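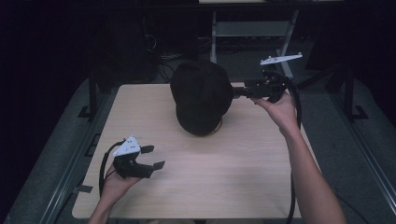
kashindye_flats replied:
Vinegar does nothing for sweat stains, I'll say that up front before the usual crowd gets in. Washed three caps that way last summer and all I got was a laundry that smelled like a chip shop.

murkden_mick replied:
Wrong strength of vinegar, mate. You want cleaning vinegar, one part to three of cold water, and you leave it overnight. I've had the same cricket club cap through it every May and the colour's held. The badge hasn't, but the badge was rubbish to begin with.

Original poster (Máté K) wrote:
Thanks both, though you've gone straight to stains and I was asking about shape. Black cap, bought at the Claneck market, one wash by hand and the crown went soft as a pancake. I'd like it to stand up again. I don't need it to look new, I wear it to mow.

edeltraud_b replied:
Starch. Spray starch on the inside of the front panels, cap over an upturned pudding basin, leave it till morning. My mother did my father's this way and he was buried with a very crisp hat.

murkden_mick replied:
Starch on black goes white. Ask anyone who's worn their lunch break on their forehead.

edeltraud_b replied:
It goes white if you put it on the outside, Mick. I wrote inside.

kashindye_flats replied:
Can I ask what's in the brim? If it's the old cardboard kind you can stop reading, it's porridge. If it's plastic you can soak the thing all week. Flick it with a fingernail. Cardboard thuds, plastic clicks.

Original poster (Máté K) wrote:
Flicked it. Somewhere between the two. My partner says it's a click, I'd have said a thud with ambitions.

urmont530 replied:
Plastic then. Dishwasher, top rack, no heat dry. Done mine for years.

murkden_mick replied:
And here we go. Every hat thread gets to the dishwasher by the second page and this one's beaten the record. The detergent has bleach in it. You'll pull out a brown cap and a very clean fork.

urmont530 replied:
Use one without bleach. They print it on the box.

kashindye_flats replied:
I'm with Mick on this one, and it pains me. Dishwasher's fine for a white cap. On black you're gambling your favourite hat against 15 minutes at the sink.

edeltraud_b replied:
Cool water, a drop of shampoo, soft brush on the sweatband only. Don't wring it. Roll it in a towel, then the basin, then the starch. Dry it in the shade, the sun over our way turns black to aubergine in a fortnight.

Original poster (Máté K) wrote:
Went with Edeltraud's method last night. Only basin we own is a bit small so there's a tea towel padding it out. Front's come up firm, back's still having a lie down. No white marks yet.

murkden_mick replied:
Yet.

edeltraud_b replied:
Second coat at the back, Máté, and ignore him.

urmont530 replied:
Is anyone going to ask about getting sunscreen off the underside of a brim or should I start a new thread

kashindye_flats replied:
New thread. And leave the dishwasher out of it.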